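Ponby's two-finger gripper, fitted to a small arm with a wrist camera, was the main item at the Jorkesari open day. I went to judge the gripper for light bench work.

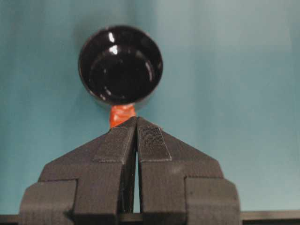
Trekedlow, 13 August 2024

The fingers taper to angled tips with textured grip bands, and they pinched the short orange handle of a black cup right at the ends. I would like more contact area on a glossy handle. Luana Medeiros, who ran the demo, quoted 66 mm of travel and a price of $800 without the camera.

Cable routing is the weak point. The camera lead hangs slack and needs a clip or two along the lower link. Screw heads on the link are easy to reach.

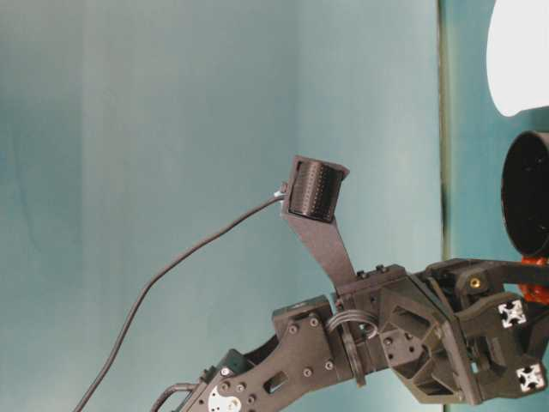

Arm and wrist camera at the Ponby stand.

Spare fingers cost extra. Rating: good for light parts, unproven on heavy ones.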